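From: Doaa Nasr
To: Sastlow Tenants and Small Claims list
Subject: Re: Filing fees and the new hearing rooms

Qusai Akl wrote:

> The county has moved small claims out of the main courthouse and into the
> annex on Illey Street. Two people from my building had hearings there in
> March and both were told on arrival that their evidence had to be on paper,
> in three copies. One of them had everything on her phone. The judge gave
> her a new date, but she lost a day's pay over it.
>
> Does anyone know if this is a written rule or just how that room is run?
> And has the fee waiver form changed? The clerk handed me one I had not
> seen before.

Qusai, I went to the annex last week and asked at the window, so I can answer most of this.

The three-copy rule is written down. It is in the local rules under small claims, and it was there before the move. One copy goes to the judge, one to the other side, and you keep the third. What has changed is that the old hearing room had a printer the clerks would let people use, and the annex does not. The clerk I spoke with said they have asked for one and have no date for it.

If your neighbor already has a new date, she does not need to file anything else to keep it. She should bring the text messages printed with the phone number and the dates showing. Screenshots are fine as long as each page can be read without zooming in. The copy shop next to Mondal Pharmacy opens early enough to get there before the morning session.

On the waiver, yes, it is a new form. The old one was a single page and the new one is 2 pages. The second page asks for household expenses. You do not have to attach bills unless the clerk writes back and asks for them. People who receive public benefits can check the box at the top of page one and skip the expense page completely. Several people on this list have been filling out both pages when they did not need to.

I have put my notes from the visit under headings below so they can be forwarded. Please correct anything I have wrong.

1. Getting in

The entrance is on the parking lot side. There is one security line for everyone, including people going upstairs to the records office, and it was slow at 8:30. Allow 15 minutes. Food is not allowed past the front desk, but there is a bench outside where people were eating.
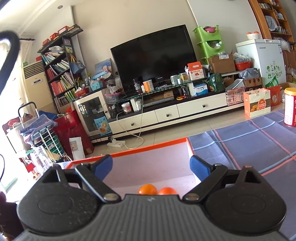

2. Checking in

Your case number is on a sheet taped outside the hearing room. Find it first, then give your name to the clerk inside. I counted 42 cases on the morning list. They are not called in the order printed. Cases where both sides have shown up go first, and defaults are handled at the end.

If you step out to the restroom, tell the clerk. A man missed his case being called while I was there and had to ask to have it put back on. The judge allowed it.

3. Settlement talks in the hallway

Landlords' attorneys still come up to people in the hallway before the hearing and offer to settle. You can talk to them or you can say no. If you do agree to something, ask for it to be read into the record in front of the judge before you leave. In one case from our own files, a tenant was promised $1,397 of her deposit back in the hallway, signed a dismissal, and then had nothing in writing that gave the amount. We are still trying to sort that one out.

4. Interpreters

You have to ask ahead of time, on the request form or by calling the clerk. The annex uses a phone service called Prorus when no one is available in person. I sat in on one hearing that used it. The sound was poor at the back of the room but the parties could hear — the speaker sits on the table between them. If you would prefer an interpreter in person, write that on the form. There is no guarantee.

5. What I could not find out

I asked if the evening session is coming back and got two different answers from two people. I also asked if evidence can be sent in by email before the hearing. The clerk thought not, but the website has a page that suggests you can. Until someone gets that in writing, bring paper.

Qusai, can you scan the waiver form you were given and send it to me? I want to check that the revision number in the corner matches mine. If they are handing out two versions I will write to the clerk's office about it.

Doaa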